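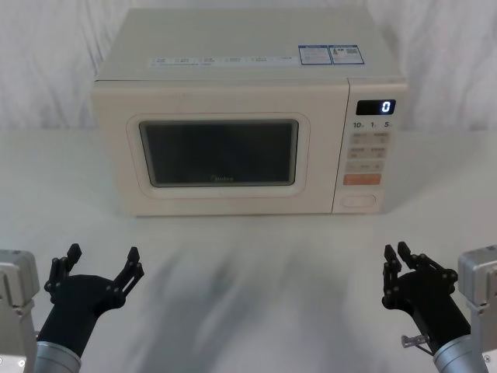
Noman Lodhi wanted to know why a robot costs so much when a microwave is cheap. He asked it at the Hellham library on a Friday, and most of the other kids had the same question.

The short answer is that buying the robot is only the first part of the bill. People who plan for a robot have to make a list of everything it will need, and then add it all up.

What goes on the list?

Start with the job. Suppose a school kitchen wants a robot that can open a microwave, put a bowl inside, shut the door and press start. You do this with your hands and hardly think about it. A robot needs arms to reach, grippers to hold things and a camera to see the buttons.

Next come the parts that wear out. A gripper has small joints, and joints get loose after a lot of opening and closing. The kitchen should buy spare ones before it needs them.

Then there is practice. A robot has to learn a task, and somebody has to be paid to teach it. The robot also needs a table and things to practice on.

Last, there is looking after it: cleaning, checking screws, fixing software. This cost comes back every year.

A small budget

The Jeseo Kitchen Club worked out a plan for the extras only. The robot was going to be lent to them by a company called Bhatia, so they left it out.

Spare gripper parts: $296
Table: $115
Practice microwave: $68
Paid teaching time: $627
Total: $1,106

Look at the microwave line. It is the smallest number on the list. The teaching time is more than half of the total, even though you can't pick it up or put it on a shelf.

Buy, rent or wait?

Buying makes sense if the robot will work most days for years. Renting costs less at first, and you can send the robot back. Waiting is fine too. If a job takes a person two minutes a day, a robot may never save enough time to pay for itself.

Try it yourself

Pick one chore at home. Write down what a robot would have to hold, see and press to do it. Put a guessed price next to each part and add them up. Then ask a grown-up to guess the total before you show them your page.

Words to know

Budget: a plan for how money will be spent.
Gripper: the part of a robot that works like a hand.
Upkeep: the work and money that keep a machine running.

Written by Orhun Kahraman for Claranura Kids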